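The Plain Plastic Basket, Considered

Most households own at least one plastic basket and could not say where it came from. It holds towels for a year, then toys, then the contents of a shelf that had to be cleared in a hurry. It gets carried up stairs with more in it than it was made for. When it fails, it usually fails at the handle, and it is replaced with another that looks much the same.

Yusri Ismail has spent most of his working life on that second basket. He ran the molding floor at Sembiring for 10 years before moving to Nurnville, where he now draws up tooling for a small range of housewares sold under the name Tasavis. The range has no lids, no wheels and no folding parts. It consists of open tubs and baskets in four depths, and the differences between them are a matter of wall angle, rim and handle.

"People look at the color first," he says. "I look at the rim."

The rim does most of the structural work. A flat sheet of plastic bends easily, and the wall of a basket is close to being a flat sheet. Rolling the top edge outward and down gives it depth, and depth resists bending. A basket with a thin lip will go from a rectangle to something like an oval when it is lifted full, because the long walls bow out while the ends are pulled up. A thick rolled rim holds its outline. It is also easier on the hands, a point that matters when the basket is carried by the edge, as it often is.

The roll has a cost. The mold has to release the part without tearing it, and a rim that curls too far under will lock onto the steel. Ismail's drawings stop the curl short of a full tube. The underside stays open, which means it collects dust and should be wiped with a cloth over one finger every few months.

Corners come next. A square corner gives slightly more room inside, and buyers who measure shelves tend to ask for it. It also concentrates stress. Plastic flowing into a sharp corner cools unevenly, and the finished part carries that strain until something knocks it. A rounded corner spreads the load and is simple to clean, and small objects do not wedge themselves in it. The loss of volume is minor in a deep basket and more noticeable in a shallow one.

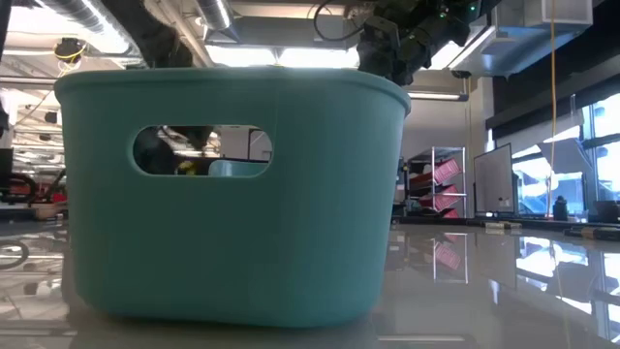 Wall taper is the third decision. Nearly every molded basket is narrower at the base than at the top, and the reason starts in the factory: a part with perfectly upright sides drags against the mold on the way out. A degree or two is enough for release. More taper than that is put there for stacking. Empty baskets nest inside one another only if the walls lean, and the amount of lean decides how many fit in a carton. The Tasavis baskets use a slight taper. They nest, though they need a firm pull to separate, and they waste little floor space when set side by side in a closet.

Stuck baskets are a regular complaint with any nesting design. The seal is partly friction and partly air, and pulling straight up works against both. Twist one corner, let the air in, then lift. Storing them with a folded dishcloth between each pair avoids the problem.

Handles take up more of Ismail's time than everything else. There are three common types. A separate handle clips or hinges onto the rim, a molded tab sticks out from it, and a cutout passes through the wall below it. The cutout is the cheapest and, if drawn properly, the strongest. Its ends must be rounded. A slot with square ends will start a crack at one of the upper corners, and once the crack reaches the rim the basket is finished.

The distance between the slot and the rim matters as well. Too little material leaves a narrow strap that flexes and cuts into the fingers. Too much puts the hand low on the wall, so that the knuckles press into whatever is inside. Ismail tested the present slot with a hanging load, lifted and lowered until the part gave way. The first version lasted 963 lifts. After the ends were redrawn to a fuller curve, with no change in wall thickness, the figure was 2,287. – He keeps both parts on a shelf in his office, the older one with the split marked in grease pencil.

A handle slot is also a small window. This is useful in storage, where the contents can be checked without taking the basket down, and less useful for anything fine enough to fall through. Socks will work their way out of a slot in an overfilled basket. The remedy is to load to the lower edge of the opening and no higher, with bulky items at the ends.

Surface finish is mostly a question of how the basket will age. Gloss looks clean in a store and shows every scratch within a month. A matte wall hides wear but holds on to grease, and should be washed with warm water and dish soap. Scouring pads polish it in patches that cannot be undone. Strong sunlight is worse than either. A basket left by a south window will turn chalky on one side and become brittle, and should be retired from carrying before the handle decides the matter.

Weight is the last consideration, and the one least often mentioned on a label. The manufacturer Oltach, which molds the range under contract, proposed taking 200 grams out of the deepest model by thinning the base. Ismail refused the change. A thin base sags when the basket is lifted, and the contents slide to the middle. It also rocks on a hard surface once it has taken a set.

For anyone buying one this September, when the stores fill up with dorm supplies, a short inspection is enough. Press the middle of a long wall and see how far the rim moves. Run a finger around the inside of the handle slot and feel for a raised seam. Set the basket on a flat shelf and push down on opposite corners in turn. If it rocks, put it back and try the next one in the stack.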